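# Keeping a drinks cooler in order

Updated Apr 30, 2024
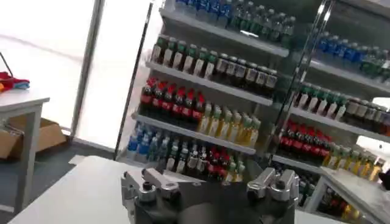 *Bottled drinks shelved by kind, with colas next to the pale yellow ones.*

Give each drink its own stretch of shelf and keep it there. People learn where the cola is and stop standing with the door open.

- Line bottles up front to back, labels out. Finish one row before starting the next.
- New stock goes behind old. Kiều Sầm marks the caps with the month, so anything with a 4 on it gets sold before the May delivery.
- Put big water bottles low. A full case is heavy and you don't want to lift it past your chest.
- Leave a finger's width at the back wall so the air can move.
- Wipe the door gasket with warm water and a drop of dish soap every 2 weeks. Dry it well - a damp gasket grows mold in the folds.
- Sticky shelf? Lay a warm wet cloth on the spot for a few minutes, then wipe. Skip the scraper, it takes the coating off.

Small 286 ml bottles tip over on wire shelves. Bảo Mạc stands his in a shallow tray from Hostura and pulls the whole tray out to refill.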